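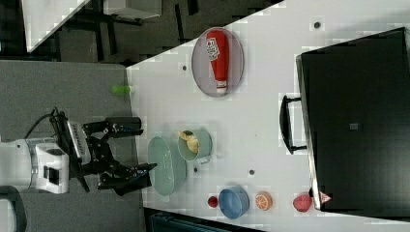

Gosov Macedo toaster oven review

By Ronaldo Nogueira
22 Sep 2022

I bought the Macedo in August from the kitchen shop in Forketstead, to replace a smaller Primormont that had a broken timer. I have used it most days since then, mainly for toast, reheating, small trays of vegetables and the occasional open-faced sandwich. I paid the full price for it and have not been in touch with Gosov about this review.

Size and placement

The Macedo is larger than it looks in the store. The body is deep, and you need to leave a gap behind it for air and for the cord. The manual asks for more space above it than most people have under their cabinets. I gave up on the counter and now use it on a table, where I can get at it from the front and both sides.

If you are going to do the same, choose a table with some room left over. You need somewhere to put a hot tray the moment it comes out, and you need a clear strip in front so the door can open all the way. I keep a folded towel there. The first week I had a bowl of fruit too close and had to move it every time I made toast.

Weight is reasonable. One adult can lift it, but the smooth sides don't give you much to hold, so take the tray and rack out first.

Build

The body is mostly black with a stainless steel frame around the front. The black hides crumbs and shows dust. The steel picks up fingerprints near the handle and wipes clean with a damp cloth. I haven't found a cleaner that does better than that.

The inside is blue, and you can see the color through the glass door. I didn't expect to have an opinion on this, but it does make it easier to judge how brown the bread is getting. My old one was dark gray inside and I was always opening the door to check.

The door handle is curved and dark, and there is enough clearance behind it for an oven mitt. It gets warm after a long bake. The hinge was stiff at first and is better now. It holds the door fully open or fully closed, and anywhere in between it drops.

Controls

There are two knobs, both grouped at one end of the front, one for temperature and the other a combined timer and toast dial. I prefer this to buttons. The markings are small, though, and from above they are hard to read. I have to bend down to set a temperature. I have learned the toast position by feel.

The timer has to be turned past the ten-minute mark and then back for a short setting. The manual explains this on its last page - I found it after two rounds of pale toast. The bell rings once and is not loud. In the next room you will miss it.
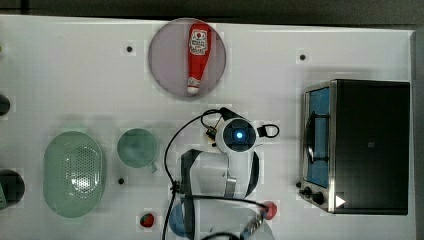
The oven on the table, with a mint-green colander, a green mug and a plate of ketchup nearby.

Cooking

Toast comes out even across the middle of the rack and a little lighter near the door. Four slices fit if the loaf is a normal size. Bagel halves fit too, but you have to place them close together. A second batch always browns faster than the first, so turn the dial down a little.

Reheating is what it does best. Leftover pizza comes back with a firm crust, and fries that would be ruined in a microwave are good enough to eat with ketchup. I give them a few minutes on the tray with no oil and shake them once.

Baking is less good. From cold, mine took 433 seconds to reach 350 degrees on an oven thermometer, and then it went past the setting before coming back down. Cookies on the supplied tray were darker at the back. Turning the tray halfway through fixes most of that. I would not use it for a cake.

Vegetables do well if they go in dry. I rinse them in a colander, let them drain while the oven heats, and pat off whatever water is left. Peppers and zucchini were fine. Potatoes need to be cut smaller than I would for a full-size oven, otherwise the outsides are done long before the middles.

I also tried sliced apples with cinnamon, and that was good. Bananas were a mess on the tray and I won't do those again.

Cleaning

The crumb tray slides out from the front, so there's no need to move the oven to empty it. The corners of the cavity are tight, and a sponge does not get into them. I use an old toothbrush. The blue surface has picked up one brown mark at the back that I can't shift. The glass cleans easily if you do it the same day.

The rack has gone slightly dull where the tray rubs on it. It still slides without catching.

What I would change

Bigger numbers on the knobs and a louder bell. A second tray in the box would help as well, because the spare is sold separately and the shop in Forketstead had none in stock. The cord could be longer too. Mine just reaches the outlet from the table.

Would I buy it again?

Yes, for toast and reheating. It is better than the Primormont at both and the door glass is much clearer. If you mostly bake, look for something with a fan. If your counter is short, measure it before you go to the store, and remember to add the space for the open door.

Rating: 4 out of 5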